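Checkliste Fantreffen und Autogrammstunde, Halle Skaltotau
Begehung mit Kommentaren

Stand: 8. März 2023
Begangen von mir (Mahnaz), mit Bảo Lâm am Telefon, weil er den Schlüssel zum Technikraum hatte und im Stau stand

Hallo ihr Lieben,

wie versprochen meine Liste für das Treffen mit Lunix im April. Ich bin gestern mit Klemmbrett durch die ganze Halle gelaufen und habe hinter jeden Punkt geschrieben, was mir aufgefallen ist, also nicht wundern, manches ist lang geworden. Wer nur wissen will, was noch offen ist: sucht nach OFFEN. Alles mit OK könnt ihr überspringen (lest es trotzdem, ich hab mir Mühe gegeben!).

1. EINLASS UND WARTESCHLANGE

1.1 Absperrgitter vor dem Haupteingang, Schlangenführung
OK. Die Gitter stehen schon im Hof, Golestani hat sie geliefert und ist dabei freundlicherweise nicht über unser Blumenbeet gefahren. Bitte die Schlange nach links führen, rechts ist die Feuerwehrzufahrt.

1.2 Feuerwehrzufahrt frei
OFFEN. Da stand ein Lieferwagen, als ich kam, und er stand immer noch da, als ich ging. Am Veranstaltungstag muss die Zufahrt ab dem Aufbau frei sein. Ich hänge Schilder auf und rufe vorher bei der Nachbarfirma an.

1.3 Taschenkontrolle, zwei Tische, Sichtschutz
OK. Beim letzten Treffen in Prostcombe hatten wir nur einen Tisch, und die Leute standen bis zur Bushaltestelle. Diesmal also zwei, und bitte jemanden dazustellen, der die Regel mit den Lightsticks kennt. Lightsticks sind erlaubt! Auch die großen! Selfie-Sticks bleiben draußen, die kommen in die Garderobe und kriegen eine Nummer.

1.4 Bändchen und Einlassliste
OFFEN. 332 Tickets sind verkauft, mehr werden es auch nicht, so steht es in der Freigabe der Halle. Die Bändchen sind bestellt und noch nicht da. Ich hätte sie gern in der Hand, bevor ich hier ein OK hinschreibe.

1.5 Wasser für die Wartenden
OFFEN. Es kommen immer welche, die seit dem Morgengrauen draußen sitzen, und dann kippt eine um, kurz bevor die Tür aufgeht. Wir brauchen Wasser und Becher am Eingang. Bảo Lâm fragt im Getränkemarkt.

2. SAAL UND FLUCHTWEGE

2.1 Notausgänge von innen zu öffnen
OK. Alle ausprobiert. Die Tür hinten links klemmt erst ein bisschen und geht dann mit Schwung auf, ich wäre beinahe im Hof gelandet. Die Hausverwaltung ölt sie noch nach, hat sie mir zugesagt.

2.2 Fluchtwegschilder beleuchtet
OK bis auf das über der Garderobe, das flackert. Ist gemeldet.

2.3 Keine Banner vor Schildern oder Türen
OFFEN, kann ja erst nach dem Aufbau geprüft werden. Ich kenne euch aber! Das Geburtstagsbanner ist wunderschön und darf trotzdem nicht über die Tür. Mein Vorschlag: Galerie, Mitte, da sieht es die Band von der Bühne aus am besten.

2.4 Bestuhlung verbunden, Gänge frei
OFFEN. Die Stühle lassen sich seitlich einhaken, das geht schnell, wenn man den Dreh raus hat. In den ersten Reihen bitte wirklich jeden Stuhl einhaken. Sobald die vier auf die Bühne kommen, springen alle auf, und dann rutscht da vorne alles.

2.5 Plätze für Rollstühle mit Begleitung
OK. Vorne rechts, mit eigenem Weg zum Autogrammtisch. Der Boden ist eben, die Kabelbrücke haben wir verlegt.

3. BÜHNE UND TECHNIK

3.1 Bühnenkante markiert
OFFEN. Weißes Klebeband, bitte das breite. Beim Spieleteil laufen sie gern mit verbundenen Augen herum, und ich möchte dabei nicht jedes Mal die Luft anhalten müssen.

3.2 Treppe mit Geländer
OK. Sitzt fest, ich bin mehrmals rauf und runter und habe ordentlich gerüttelt.

3.3 Kabel abgeklebt
OFFEN. Technik baut erst am Vortag auf. Kontrolle macht Bảo Lâm, er hat das beim letzten Mal super gemacht.

3.4 Lautstärke
OFFEN. Soundcheck abwarten. Gehörschutz liegt an der Garderobe aus, kostenlos, für Kinder gibt es die kleinen Kapselhörer zum Ausleihen.

3.5 Konfetti und Nebel
Konfetti ja, Nebel nein. Der Nebel löst hier die Brandmelder aus, das hatte eine Hochzeit im letzten Jahr ausprobiert. Ich bin auch traurig, das Intro wäre mit Nebel so schön gewesen.

4. AUTOGRAMMTISCH

4.1 Abstand zwischen Tisch und Schlange
OK. 2 Meter, ist am Boden schon mit Klebepunkten markiert. Bitte nicht näher, auch nicht für Leute, die man kennt (ja, auch nicht für mich).

4.2 Geschenke
OFFEN. Das Management will keine Lebensmittel und nichts Selbstgekochtes, Briefe und kleine Plüschtiere sind in Ordnung. Die Geschenkkisten stehen neben dem Tisch, es wird nichts direkt übergeben. Bitte schreibt das noch mal groß auf die Seite, sonst steht wieder jemand mit einer Torte da und weint.

4.3 Stifte, Ersatzstifte, Tücher
OK. 70 Stifte sind da, in Schwarz und Silber. Ich habe sie alle auf einer Pappe ausprobiert, und meine Finger sehen entsprechend aus.

4.4 Ablauf und Weg hinaus
OK. Links rauf, rechts runter, dann durch die Seitentür zurück in den Saal. In der Gegenrichtung darf keiner gehen, auch nicht für ein vergessenes Handy, das holt jemand aus dem Team.

5. BACKSTAGE UND TEEKÜCHE

5.1 Garderobe der Band abschließbar
OK. Schlüssel hat nur Bảo Lâm. Von mir kriegt ihn auch keiner, ich hab ihn ja nicht.

5.2 Steckdosen und Verlängerungen
OFFEN. Eine Mehrfachsteckdose am Schminktisch hat einen Riss im Gehäuse, die habe ich gleich rausgezogen und beschriftet. Wir brauchen Ersatz, dort laufen Glätteisen und Föhn gleichzeitig.

5.3 Teeküche: Herd, Wasserkocher, Geschirr
OK. Herd war aus, Wasserkocher neu, Geschirr ist für die Band und die Crew genug da. Nach Gebrauch bitte spülen und wegstellen, das steht so im Mietvertrag und die Halle schaut wirklich nach.

5.4 Unverträglichkeiten
OFFEN. Liste kommt vom Management. Ich hake da nach, bis sie da ist.

6. ERSTE HILFE UND TEAM

6.1 Sanitätsdienst
OK. Ist gebucht, sitzt neben der Galerietreppe. Bitte keine Jacken auf der Liege ablegen!

6.2 Verbandskasten
OFFEN. Vorhanden, aber die Kompressen sind abgelaufen. Besorge ich.

6.3 Ordner im Saal
OK. Wir sind 8, alle mit Weste. Treffpunkt vor dem Einlass ist die kleine Treppe neben der Bühne, da gehen wir noch mal alles durch, auch das Codewort fürs Räumen. Das steht aus guten Gründen nicht auf dieser Liste.

6.4 Verlorene Kinder, verlorene Freundinnen
OK. Sammelpunkt ist der Garderobentresen. Durchsage macht die Moderation, nur mit Vornamen.

So, das war's von meiner Seite. Wer einen offenen Punkt übernehmen mag, schreibt mir bitte eine Nachricht mit der Nummer dahinter, dann trage ich euch ein. Die zweite Begehung mache ich am Tag vor dem Treffen nach dem Aufbau, und ich freu mich jetzt schon so sehr, dass ich kaum schlafen kann!

Mahnaz Sharifi

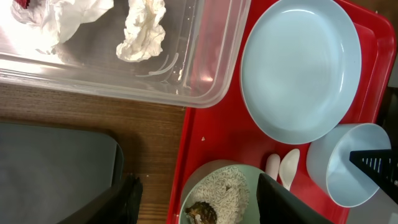 Zu 5.3: hellblauer Teller und Becher auf rotem Tablett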